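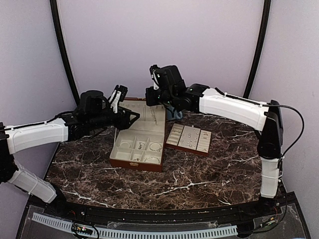

Pit Stop Times in Club Stock Car Racing
Student project report, May 2024
Devendra Chauhan and Rocío Palomino

In this project we wanted to know how much a slow pit stop costs a driver in a short oval race. Our subject was the Favel Oval, where the Hernura Cup is held. The main race has 126 laps, and every car must stop at least once. Our supervisor was Tharindu Munshi, who also lent us his timing sheets from January.

We measured each stop from the moment the car stopped in its box until it moved again. We did not measure the time in the pit lane, as the speed limit there is the same for all. In total we timed 71 stops. Two of them we removed later, as the cars had engine trouble and stayed in the box for repairs.

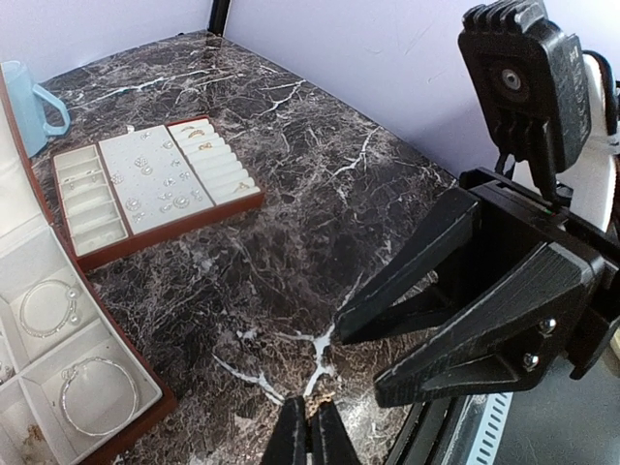 Results

The teams which changed only the right-side tyres were clearly faster than the teams which changed all four. This we expected. More surprising for us was the effect of the yellow flag. Arnulfo Escobar, driving for Ticona, had one of the slowest stops of the evening, but he came in on lap 105 under yellow and lost only one position. Nélida Rivadeneira had a very clean stop under green and lost five. She told us after the race that her team knew the risk, but the left front tyre was already finished – she could not wait longer.

We also compared the first stop and the second stop of the same crew. Most crews were a little slower in the second one. We think they were tired, but we have no measurement for this.
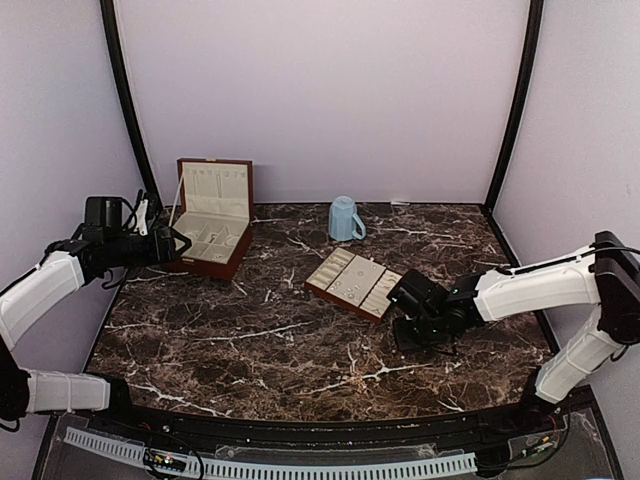 Why did we not use the official lap times to calculate the stops?
The official times are taken only at the finish line, so they mix the stop with the pit lane and with the out lap. With a hand stopwatch we have a small error, but we measure only the work of the crew.

For the next season we would like to place one person at each end of the pit lane. The complete table of stops is in the appendix.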